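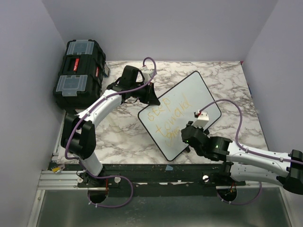 Tamsin Merrick

Flolex Worktop Sealer, 200 ml

Flolex say one bottle will seal a whole kitchen. I doubt it. Mine covered a short run beside the sink and then needed topping up in September, well before the 21 months promised on the label.

It does go on easily. Wipe it over, leave it for 35 minutes, buff it off. The "invisible finish" is another matter -- on dark stone I could see every stroke.

Harms make a cheaper one that smells worse and, as far as I can tell, does the same job. If you've already got that in the cupboard, I'd use it up first.

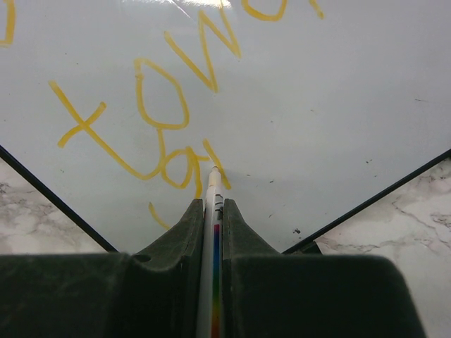 Sizes and stock

200 ml bottle, cloth included. The larger Sorkerach tin is out of stock. Returns within 30 days, unopened only.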